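Prullonura Community Kitchen: progress report, February

Prepared by Nele Claeys for Hanneke Verhoeven, Godoy Fund
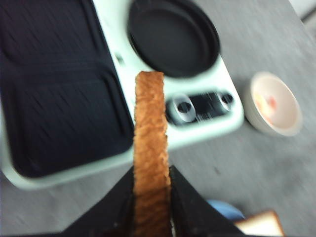

Where we are

We have had a really good stretch. The countertop breakfast station is now part of the weekly program, and it has changed how people cook in our small kitchen more than I expected when we wrote the application. Up to 63 people come through on a Sunday, which is our busiest day, and most of them now make at least part of their own plate.

The appliance we settled on is a pale mint-white one with a round pan, a divided black cooking plate and two knobs on the control panel. People who have never cooked on anything but a microwave walk up to it without being nervous. That was the whole idea behind the grant, and it is lovely to see it happen!

What we have been cooking

The first weeks were all eggs. Eggs in the round pan, bread on the plate, eggs again. Lies Verstraete then started a run of what she calls stick food: breaded strips, long thin toast soldiers, breadsticks brushed with garlic oil and warmed through. It caught on at once with the teenagers, who will eat anything golden-brown and crumbly that can be dipped in something.

The two square compartments in the plate turned out to be very handy for this. We keep one side for plain food and the other for anything with cheese or seasoning, so families with picky eaters can cook side by side. Lies Coppens has written a short recipe sheet for the strips (vegetable, chicken and a bean version that is better than it sounds), and we have handed out 298 copies so far. A few have come back with notes in the margins. One family swaps the breadcrumbs for crushed corn flakes, and we have now stolen that.

Money

Of the 600 dollars set aside for equipment and small tools, we have spent 417. That covers the appliance, silicone-tipped tongs, a second set of mixing bowls and the washable mats. The rest is being held for a replacement pan and more tongs — the tongs wander off. Groceries are paid from the separate Hirnau donation and are not included here.

What has been harder

Crumbs. Breaded food sheds, and the plate needs a proper wipe between batches or the loose bits burn. We have added a cleaning break halfway through each session, at 11 in the morning, and it eats into cooking time.

The station is also slow when there is a line. A batch of strips takes as long as it takes, and turning the heat up only gives you dark outsides and pale middles. We tried that twice and will not be trying it again. For now, people who are waiting do the dipping sauces and set the table, and the mood in the room is much better for it.

Counter space is still tight. The appliance is wide and needs room on all sides, so the chopping has moved to the long table by the window. Lotte Van Loon has drawn up a new layout that would put the sink and the cooking closer together. I would like to show it to you at your next visit.

Next steps

We want to run an evening session for parents who can't make the daytime ones. The Prukley building has offered us the use of its kitchen, and Lotte is checking the outlets there before we say yes. Lies Coppens is working on a second recipe sheet, this time for pancakes and flatbreads in the round pan.

We are also going to ask everyone who took a sheet home whether they cooked from it. I would love to give you a solid answer on that in the next report. So far I only have what people tell me while they are washing up, and it has been very encouraging.

One question for you: can the unspent equipment money carry over into the next period if we haven't replaced the pan by then? It still has plenty of life in it, and I would hate to buy a new one just to meet a deadline.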